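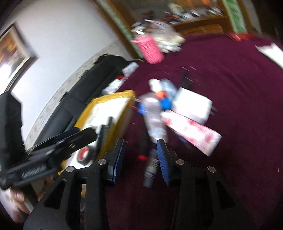

November, evening. My right hand is tired again, and I write this with the fingers a little stiff. I did my second week of teaching for the Skamodport project, and for the first time I think I understand what they want from me. The task is simple to say: pick up one thing from the floor, carry it, put it down in its place, open the fingers, go back. A person does this without thinking. When I must do it with the trigger in my hand and two blue pads in place of my own fingers, I have to think about every part. Today I worked on the maroon carpet in front of the sofa, with the clear bottle, the yellow padded mailer and the roll of black tape lying among the other things. The bottle is the one I fear. If I close too early, I push it with the tip of the pad and it rolls to the side, and then the whole try is spoiled. I did the bottle 28 times before lunch.

Corina Ardeleanu called me at four to speak about my recordings from last week. She is patient with me, but she doesn't hide things. She said that I hesitate above the object. I come down, I stop, I correct a little to the left, I stop again, and the robot will learn the stopping together with the rest. I answered that I stop in order to be exact. She said yes, but at the end it has only my movement to look at, and it cannot know which part was the work and which part was my worry. I wrote this sentence on the back of my list so that I don't forget it.

After the call I tried to move in one line, the same way I take a cup from the table in the morning. The first tries were bad. I dropped a packet twice and I closed on air once. Then I stopped looking at the pads and looked only at the place where I wanted to go, and it went better. The tape is still difficult for me. I never know if I should take it by the ring or across the whole side. Corina says both are good, if I decide before I begin.

They need 804 good tries from each teacher. I have 222. At supper I did the subtraction on paper and then I was sorry that I did it.

My sister asked on the phone if I am not sad to teach a machine to tidy a room. I told her I would be glad if someone learned it, because my son did not.

Tomorrow: send the files before nine, ask Corina about the tape again, buy hand cream.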